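Color and Finding Things Fast
Group project report, Intro to Design Research

Why we picked this

Everybody in our group loses stuff. Keys, chargers, the one good pen. We wanted to know if color helps people find things or if it's just decoration. Started in September, finished the night before it was due.

What we did

8 people from our dorm. Each one got 100 little search cards on a laptop – find the odd shape, hit the space bar. Half the cards had a colored target on a gray page, half had everything gray. We tossed any answer slower than 10 seconds. Some cards got skipped by mistake, plus we lost one partial file Saturday when the Setero app froze, so the aproach wasn't perfect.

After that we walked through the Zamudio hardware store and wrote down which aisles used color on the signs and which didn't. Also read the help pages for Grakeneo, a label maker company, and Sturnari, who sell storage drawers. Both push color coding pretty hard. Neither one says why.

Results

Colored cards won for every person. Not a close thing. The gray cards were where people sighed and leaned in to the screen. Out of the answers we kept, the slow ones were nearly all gray on gray.

Red and orange did best. Dark blue did worst, people said it sank into the background. Two people got worse near the end on both kinds of cards, probly just tired.

At the store the paint aisle was easy. Plumbing was the opposite – small gray signs over gray shelves, and we walked past it twice.

What we think it means

Contrast matters more than the color by itself. A bright color on a page full of bright colors would not help much, we didn't test that but should have. One strong color against a dull background is the easy case, like a red block on a slate-gray floor.

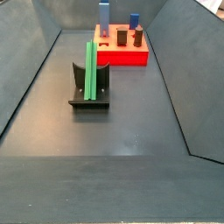

Problems

Only 8 people, all our age. We never asked about color blindness, which was dumb. Room lights were different on the second day. No break in the middle of the cards.

Next time

More people, a break halfway, and a set of cards with lots of colors at once. Also back up the files.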